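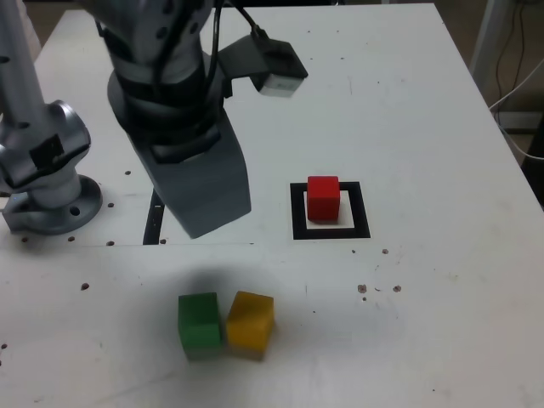
Six weeks in with the Stindby tabletop arm, and people keep asking me if it's worth it, so quick review before I go back to actual work. We're a small packing and kitting shop. Parts come in mixed, parts go out sorted into sets, and until this spring every bit of that was done by hand at four benches. We teach new jobs to the arm with colored blocks first – the red one in the black square, green and yellow waiting side by side further down – and only then give it real parts. That's the best advice in this whole review so I'm putting it at the top. Blocks are cheap. Customer parts are not.

What we bought: one arm, one gripper, the sensor that goes beside the wrist, a year of support. Came through Bansal, who sell a few lines and were decent to deal with. We also had a quote from Zirberg, more money, longer reach, nicer pendant. Didn't need the reach. Kind of miss the pendant.

Setup

One long day plus a morning. The paper guide is bad. The steps for mounting are fine but the part about teaching positions jumps from page to page and uses two different words for the same button. Santosh Bisht did most of it and he had never touched a robot before, he ran our label printers. By the second morning he had it picking a block up and putting it down in the same spot over and over. He was pleased. I was pleased. Then we moved the light over the bench and it started missing, and we lost the afternoon.

So: light matters. Do your lighting first. Guide has one line on this.

Cables are the other thing. They run down the outside of the arm and you have to think about where they go at full stretch. We snagged one in week one, no damage, but the arm stopped hard and everybody in the room jumped. Buy extra cable ties.

Speed

Slow. If someone shows you a video, ask if it's sped up. On an easy sort, ours does about 386 pieces an hour when nothing goes wrong. Effie Leckie beats that by hand without looking up, and has told the arm so. But Effie goes home, and the arm will do a dull run through lunch and the last two hours of the day when the rest of us are getting sloppy. Our biggest regular order is 1,000 sets and it used to eat two people for most of a shift. Now it's one person, part time, and the arm.

What it's bad at: anything bendy, anything shiny, bags. Forget bags. Rubber washers stick together and it picks up two. Small square solid things, great. Round things okay if you buy the other finger tips, which are extra and should be in the box.

The people part

This is what I really wanted to write about because none of the reviews I read before buying had it.

Nobody lost a job here. I said that in the first meeting and I could tell it wasn't fully believed, and fair enough, they've all worked places where it was said and then wasn't true. What I should have done is put it in writing before the crate showed up. I did it two weeks after. Do it before.

What changed is the kind of tired. Urmila Khurana had been on the sorting bench longest and her wrists were bad, she'd been wearing a brace since last September. She now sets up trays and checks finished sets and says the wrists are better. She also says the days are longer, because sorting was boring but you could talk while you did it, and now she has to pay attention to a machine that stops whenever it feels like it. I didn't see that coming. We used to have four people facing each other around the benches. Now one of those spots is the arm, and it's quieter, and I don't love it. We turned the other benches so people face each other again. Helped some.

Vusumuzi Le Roux didn't want anything to do with it. I let him be. He stayed on the hand bench for a month and then started fixing the tray layouts because he couldn't stand how Santosh had them, and his layouts are better, misses dropped right away. He still won't press start. Fine with me.

Pay. If somebody learns to run and teach this thing, that's a skill and it should be paid like one. Santosh got a raise, and whoever trains up next gets the same one. I know shops that skip this and then wonder why the one guy who knows the robot left. Budget for it along with the arm.

Also, who gets blamed. First bad batch that went out, the question in the room was "was it the arm or was it Urmila." Wrong question and I was the one asking it. It was my check sheet, it had no line for short sets. Now it does. If you bring one of these in, decide ahead of time who signs off on what, and dont hang the machine's mistakes on whoever is standing nearest.

Stuff that annoyed me

Error messages are numbers. There's a list online, it's 14 pages and you can't search it. We printed it and it's taped to the wall.

Support answers by email only. Sneha Bhardwaj at Bansal picks up the phone, which is why I'd buy through them again and not direct.

Updates. One of them wiped our saved speeds. Back up your programs, there's a button for it, third menu down.

The noise isn't loud but it's a whine, and after a few hours it gets to you. Worse for whoever's at the near bench, so we rotate.

Starting up takes too long after a stop. Every time. I'd guess half our lost time is just waitng for it to get going again.

Stuff I like

Stops when you bump it. We tested that a lot.

Teaching by hand, grabbing the arm and moving it where you want – works well, and it's how Effie got into it after saying she wouldn't. No typing.

Small enough to share a table. You can still work at the other end, though I'd tape a line down.

Parts. We broke a finger tip and had the new one in three days.

Would I buy it again

Yes, with the extra tips, and I'd spend the first 40 hours on blocks and nothing else. We rushed onto real parts in week two and had to back up. If your work is mostly bags or soft goods, skip it. If you've got fewer than three people I'm not sure it pays, because one of them ends up looking after it.

And talk to your people first. More than one meeting. Ask them which jobs they'd hand over, ours had a list ready and it wasn't the list I would have made. Sorting was only second. Top was breaking down boxes, which this thing can't do at all.

Four out of five. Will update when we've tried it on the small hardware kits.

Filed under: Shop Floor > Equipment Reviews > Small Automation

Contact | © Vukthorpe Shop Notes | Back to top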